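Fedance – häufige Fragen

Ich bekomme zu Fedance inzwischen so viele Mails, dass ich die Antworten lieber einmal ordentlich aufschreibe. Wenn deine Frage fehlt: Issue aufmachen, ich lese alles (manchmal halt erst abends um elf).

Was macht Fedance überhaupt?

Fedance ist ein Planer für zweiarmige Tischaufgaben. Du gibst Zielposen für die Objekte rein, raus kommen Trajektorien für beide Arme, die sich gegenseitig nicht ins Gehege kommen. Die Wahrnehmung steckt in einem eigenen Paket, das heißt Ositz. Beides läuft auch getrennt, und viele nutzen nur Ositz!

Brauche ich eine Grafikkarte?

Für den Planer nein, für Ositz ja. Auf der CPU läuft die Segmentierung zwar durch, aber Spaß macht das keinen.

Wie schnell ist die Regelschleife?

Der Regler läuft mit 200 Hz, neue Pläne kommen alle 40 ms. Wer langsamere Hardware hat, stellt in der Konfiguration replan_interval hoch und lässt den Regler in Ruhe. Bitte nicht andersrum, da habe ich schon wilde Schwingungen gesehen.

Der Planer meldet »no feasible grasp«. Und jetzt?

Erst mal schauen, ob der Tisch als Kollisionsobjekt zu hoch sitzt. In neun von zehn Mails ist es genau das. Danach die Greifkandidaten in Sang anzeigen lassen – das ist unser Viewer, der wird mitinstalliert – und prüfen, ob überhaupt welche am Rand liegen. Bei flachen Sachen sucht Fedance nämlich nur am Rand.

Warum erkennt Ositz meine Teller nicht richtig?

Flach von der Seite gesehen bleibt von einem Teller bloß ein schmaler Streifen übrig, und daraus eine Kreisfläche zu schätzen ist fies. Dazu kommen Spiegelungen auf der Tischplatte, die im Tiefenbild gern als Löcher auftauchen. Schalte rim_fit ein und gib den Durchmesser vor, wenn du ihn kennst. Farbe hilft auch: Rosa und Lila auf hellem Holz trennt die Segmentierung viel lieber als Weiß auf Weiß.
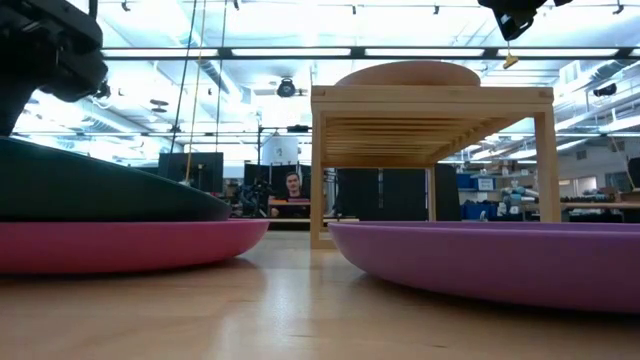 Kann Fedance Dinge stapeln oder auf etwas draufstellen?

Ja, seit Version 3. Ablageflächen wie ein Bänkchen oder ein Regalbrett trägst du als support_surface ein. Die Lücke darunter bleibt für den Planer frei, außer du setzt solid auf true.

Wo melde ich Fehler?

Im Tracker bei Nisdale, am liebsten mit Logdatei. Wenn es um Aussetzer beim Nachplanen geht, schau vorher kurz in Issue 541, da steht schon ein Workaround drin.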